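**Telecom / media roundup, January**

Zarnard is folding its two streaming apps into one. The carrier said the sports app and the movie app will share a single login by spring, with one bill for both. Existing customers keep their current price for 16 months. After that, no word yet.

Shares up 3 percent by noon.

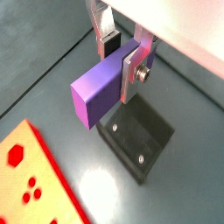
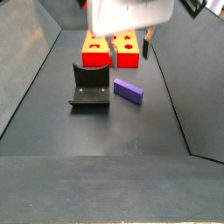

*Top: purple block in the gripper. Bottom: gripper over the red shape-sorter box.*

The merged app will carry the Danko name, which Zarnard picked up when it bought the video startup last year. Danko's own site stays online for now but new sign-ups are already being sent to a Zarnard page. Users in the Danko forum were not thrilled. Most of the complaints are about watch lists, which won't carry over automaticaly. There's an export button under account settings, works on desktop only.

Ads too. The cheaper plan gets them, the full plan doesn't. Zarnard wouldn't say how many minutes per hour.

First market is Clilbridge, where the company already has over 40 percent of home broadband customers. Staltow follows in the summer. Everyone else "later in the year," per the press release, no months given.

Live sports is the open question. Zarnard's deal for the regional hockey package covers 32 games this season and was written for the old sports app. The company says the games will move across with no gap. The league has not commented, and we've asked. Will update if we hear back.

Other bits from the same announcement:

- Phone customers on the top plan get the new app free, middle plan pays half
- Old set-top boxes will need a software update, the oldest model is out of luck
- Offline downloads coming to tablets at lanch, phones after
- Shared accounts limited to one household, same as teh current rules

The old apps will stop taking new customers first, then shut down once the switch is done. Refunds for anyone who paid for a full year of both, by credit on the next bill. Cash refund only if you ask, through the chat or by phone.

More on the Staltow dates when we have them.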